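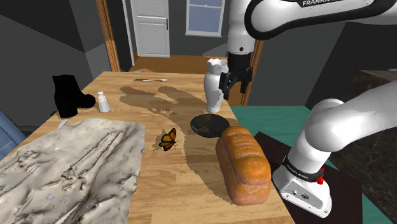
Tridine 체험판으로 기존 그리퍼 설정을 그대로 불러올 수 있습니까?
손가락 폭과 최대 열림값은 그대로 불러와지고, 접촉 마찰값은 새로 입력해야 합니다.

위 문답은 지난주에 개인 메일로 주고받은 것인데, 같은 질문이 또 들어와서 목록에도 올려 둡니다. 아래는 Tarık 님 메일에 대한 답입니다.

보낸 사람: Nurhan Akyol
받는 사람: 조작 시뮬레이션 메일링 리스트
제목: Re: Tridine 탁상 장면 패키지, 구매 전에 확인할 것

Tarık Altıntaş 님이 쓰셨습니다:
> 안녕하세요. 저희 연구실에서 Tridine의 탁상 장면 패키지를 검토하고
> 있습니다. 영업 쪽 Songül Yurt 님에게서 견적은 받았는데, 실제로
> 써 본 분의 의견을 듣고 싶습니다. 궁금한 점은 다음과 같습니다.
>
> 1) 물체 모델의 품질이 고른지. 카탈로그에는 1293개라고 되어 있는데
> 충돌 형상까지 전부 손을 본 것인지 모르겠습니다.
> 2) Franka 팔로 집기 작업을 돌릴 때 따로 손댈 부분이 많은지.
> 3) Jerkbridge로 궤적을 내보내는 기능이 기본 라이선스에 들어 있는지.
> 4) 천이나 종이처럼 구겨진 물체를 쓸 수 있는지.
>
> 지금은 Wako로 직접 장면을 만들고 있고, 장면 하나를 준비하는 데
> 거의 이틀이 걸립니다. 옮길 만한 가치가 있는지가 제일 궁금합니다.
>
> Tarık

Tarık 님, 저희는 체험판을 두 달 쓰고 9월에 정식 라이선스로 바꿨습니다. 번호대로 적겠습니다.

1) 고르지 않습니다. 겉모양은 대체로 좋습니다. 꽃병 입구의 물결 모양 테두리나 빵 윗면의 갈라진 줄 같은 것은 렌더링에서 잘 나옵니다. 문제는 충돌 형상입니다. 저희가 받은 판에서는 그릇류 상당수가 볼록 껍질 하나로 되어 있어서 안쪽에 물건을 넣을 수 없었습니다. 편집기에서 볼록 분해를 다시 돌리면 해결되고, 물체당 조각 수는 기본값 대신 100으로 올려서 썼습니다. 목이 좁은 물체도 같은 식으로 확인하시기 바랍니다. 카탈로그 숫자에는 색만 다른 변형도 포함됩니다. 이 부분은 Songül 님에게 변형을 뺀 목록을 달라고 하면 보내 줍니다.

2) 팔 모델과 평행 그리퍼는 바로 쓸 수 있습니다. 받침과 탁자의 상대 위치는 장면 파일에서 한 줄로 고칩니다. 저희가 시간을 쓴 곳은 접근 자세입니다. 키가 크고 폭이 좁은 꽃병을 위에서 내려오며 옆을 잡게 할 때, 기본 계획기는 손가락을 벌린 채 꽃병에 너무 가까이 붙는 자세를 자주 골랐습니다. 접근 여유를 늘리니 실패가 줄었습니다. 앞에 다른 물체가 놓인 배치라면 여유값을 너무 키우지 마십시오. 해를 찾지 못하고 끝나는 경우가 생깁니다.

조명도 한 번 보셔야 합니다. 기본 조명에서는 팔 그림자가 탁자 위에 크고 진하게 깔립니다. 저희는 처음에 그대로 학습에 썼고, 그림자와 겹친 물체에서 검출 점수가 눈에 띄게 떨어졌습니다. 지금은 광원 방향을 장면마다 무작위로 바꾸고 세기도 같이 흔듭니다. 그림자를 끄는 옵션도 있지만 실제 카메라 영상으로 옮길 계획이면 권하지 않습니다.

3) 기본 라이선스에는 없습니다. Jerkbridge 내보내기는 별도 모듈이고 좌석 단위로 붙습니다. 관절 궤적만 필요하면 CSV로 뽑아서 직접 변환해도 됩니다. 저희는 Gönül Tuncer 님이 만든 변환 스크립트를 쓰고 있습니다. 시간 간격이 일정하지 않은 궤적을 받으면 멈추니 먼저 재표본화를 하셔야 합니다. 필요하시면 스크립트를 보내 드리겠습니다.

4) 쓸 수는 있지만 저희 판에서는 구겨진 모양이 고정된 메시입니다. 탁자 한쪽을 덮는 배경용으로는 충분하고, 그 밑에 물건 일부가 가려지는 상황을 만들기에도 좋습니다. 그리퍼로 집어서 펴는 작업은 안 됩니다. 변형체가 필요하면 Yaman 쪽 플러그인을 따로 붙여야 하는데, 저희는 설치만 해 보고 본격적으로는 쓰지 않았으니 성능은 말씀드릴 수 없습니다.

물체 조합에 대해서도 하나 덧붙입니다. 무작위 배치를 켜면 식탁용품 사이에 구두나 나비까지 섞여 나옵니다. 분류를 지정하지 않으면 카탈로그 전체에서 뽑기 때문입니다. 방해물로는 괜찮아서 저희는 그냥 둡니다. 주방 작업만 하실 거면 장면 설정에서 분류 필터를 먼저 잡으십시오. 필터는 이미 만든 장면에는 적용되지 않으므로 나중에 바꾸면 처음부터 다시 생성해야 합니다. 저희는 이것 때문에 장면 500개를 버렸습니다.

옮길 가치가 있는지는 장면 수에 달렸다고 봅니다. 몇 가지 장면을 오래 쓰는 연구라면 Wako로 계속하셔도 됩니다. 배경 방, 바닥, 문틀까지 자주 바꿔야 한다면 Tridine이 훨씬 빠릅니다. 저희 쪽은 장면 준비가 반나절 안으로 줄었고, 그중 절반은 여전히 충돌 형상 확인에 들어갑니다.

지원은 보통입니다. 문의하면 답은 오는데, 설치 문제는 빨리 처리되고 물리 엔진 관련 질문은 오래 걸립니다. 문서는 영어판이 더 최신입니다.

체험판을 받으시면 본인이 실제로 쓸 물체부터 넣어서 집기 시험을 해 보십시오. 예제 장면은 충돌 형상이 잘 다듬어진 것만 들어 있어서 판단에 도움이 안 됩니다. 라이선스 좌석은 나중에 늘려도 단가가 같다고 들었습니다. 이 조건은 견적서에 적어 달라고 하시는 편이 좋겠습니다.

접근 여유값과 조명 설정 파일은 Gönül Sezer 님이 정리하고 있습니다. 금요일에 목록 자료실에 올리겠습니다.

Nurhan Akyol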